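Kullavlow Character Guide: Frequently Asked Questions

Filed under: Guides / Playable Characters / Party Setup

These answers apply to the current release of Kullavlow. Values from the demo differ in several places and should not be carried across.
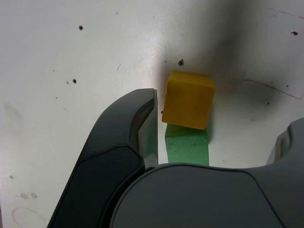
Reading time: 3 minutes

Which characters can be chosen at the start?

Vatik and Ghiță. Dullamik is locked until the end of the Saltworks chapter, after which she can be selected at any rest point. The choice made on the opening screen determines the first town and the starting weapon. It has no effect on the ending.

Does the starting character have to stay in the party?

Only until the first rest point. The lead slot is then open to any unlocked character. A few doors in the Lower Archive still check for the original lead, and they will not open if that character has been left at camp. The game gives no message when this happens — the door simply plays its locked sound.

What does Vatik's passive skill do?

It adds 2 points of guard whenever he ends a turn without moving. The bonus stacks up to 3 times and is removed in full the moment he is pushed, pulled or swapped. Being healed, poisoned or blinded does not remove it.

Why is Ghiță's displayed damage lower than the number on her weapon?

The character sheet shows damage after the off-hand penalty. Equipping a lantern or a book in the off hand counts as dual wielding for this calculation, although neither item attacks. Leave the slot empty to see the base value.

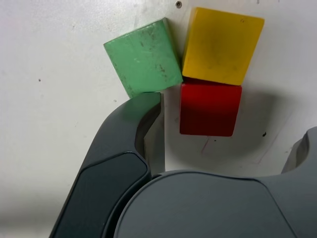 Green and yellow blocks, close up.

How is Dullamik's second costume unlocked?

Reach level 22 with her in the active party, then speak to the dyer in Harrow Quay. The grey coat is given free of charge. The darker colour variant requires a bolt of indigo, sold by the same merchant once the harbour has been repaired. Costumes are cosmetic and carry no stats.

Can spent skill points be refunded?

Yes, at any shrine, for a fee that rises with each refund on the same character. Points earned from story events are fixed and are not returned. Check the skill tree for a small ring around the icon — ringed skills cannot be refunded.

Do voice lines change with party order?

Some do. Each pair of characters has a set of travel lines, and the speaker in the lead slot goes first. Vatik and Dullamik have a separate set that replaces the usual one after the Saltworks. Lines already heard can be replayed from the journal under Conversations, but only in the order in which they were first triggered.
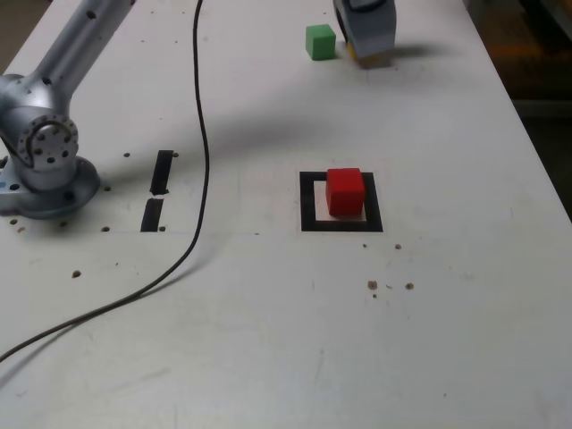 Lines missed through skipping are recorded as heard and will appear in the same list. Battle lines are not stored in the journal at all.

Is character progress kept in a second playthrough?

Levels and costumes are kept. Weapons, keys and journal entries are cleared. Dullamik remains locked until the Saltworks regardless of her level in the earlier save, and she rejoins with whatever skills were assigned when that save was completed.

Last updated August 25, 2020

3 comments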